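Research > Heritage Studies > Pilgrim Roads
Search this journal Enter keywords
2 min read

4.2 Dating the hospice at Dredbridge

The claim that 2,000 pilgrims a year slept at Dredbridge rests on one copied ledger, and we doubt it.
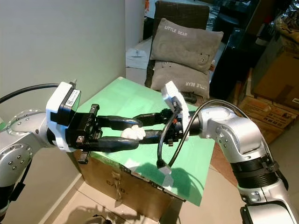 Figure 8. Two grippers at a small white object.

The Trurnau ledger lists 341 names, many of them perhaps entered twice. Handling is a separate worry – grippers like the pair in Figure 8, with their long dark fingers, have yet to persuade us near old parchment.

Kuusk has a rival claim, no better supported.
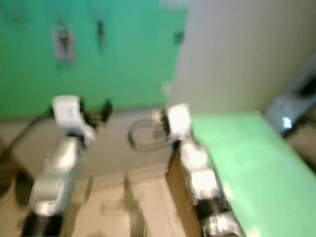 Its chapel has 2 building phases, and neither proves that travelers stayed overnight.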